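Part-Time Sorters Wanted, Zusum Household Goods Reuse

Last updated: Jul 28, 2020

Zusum takes in boxes of mixed household items and gets them ready for families who are setting up a home. We are hiring part-time sorters for our Brarnent site. The job runs through the end of November and may be extended.

Most of what comes to us is small. People clear out a kitchen drawer or a child's room and put everything in one box, so spoons, toy blocks, scraps of cloth and plastic odds and ends all arrive together. Sorters empty each box into a large gray bin, spread the contents over the bottom so that nothing is hidden, and take the pieces out one at a time.

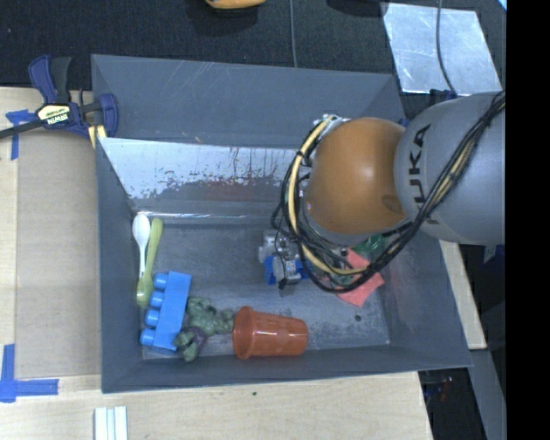 Each piece goes to one of four places: kitchen, toys, fabric, or discard. Spoons and other utensils are kept together whatever their color. Single building blocks are saved and added to larger sets. Cloth is unfolded and checked for stains before it goes on the fabric shelf. Paper is recycled. If you can't tell what something is, set it on the question shelf and the shift lead will decide.

A full shift is four hours with one break. You will stand for most of it and reach down into a bin many times. Stools are available on request. Full boxes are moved on carts, and you will not be asked to lift more than 25 pounds.

What we need from you:

- Age 18 or over
- Able to work at least two shifts a week
- Comfortable handling used items (gloves are supplied)
- Able to read and fill in a one-page tally sheet in English

Experience is not required. New sorters get one paid training shift and work next to an experienced sorter for the two shifts after that. People who have worked in a thrift store, a school kitchen or a daycare usually pick it up quickly.

Last year the Brarnent site handled 1,501 boxes and packed 559 starter kits, most of them for the Zalewska housing program. We expect more this fall and have openings on both the morning and afternoon shifts.

Pay is hourly and is issued every two weeks. Parking is free. The number 60 bus stops across the street from the Multia building, and our door is on the side facing the lot.

To apply, pick up a form at the front desk, Room 217, Multia building, or ask for one to be mailed to you. List the shifts you can work and one reference who is not a relative. We reply to every application within two weeks.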